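Keep the old windows
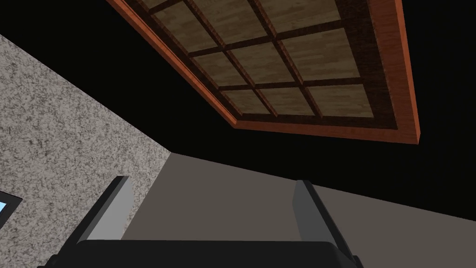 Wood grid panel with a reddish-orange border, computer rendering.

The town of Bárány has 1,438 houses, and most still have their first windows. The council wants to pay owners to swap them for vinyl. I think that money should go to repairs.

My own sashes are 63 years old. In June I replaced two cords and some putty, and they open fine. The vinyl unit my neighbors bought fogged up between the panes and could not be fixed, so the whole thing went to the dump.

Drafts are a fair complaint. Weatherstripping and a storm window take care of most of them. The grant should cover both.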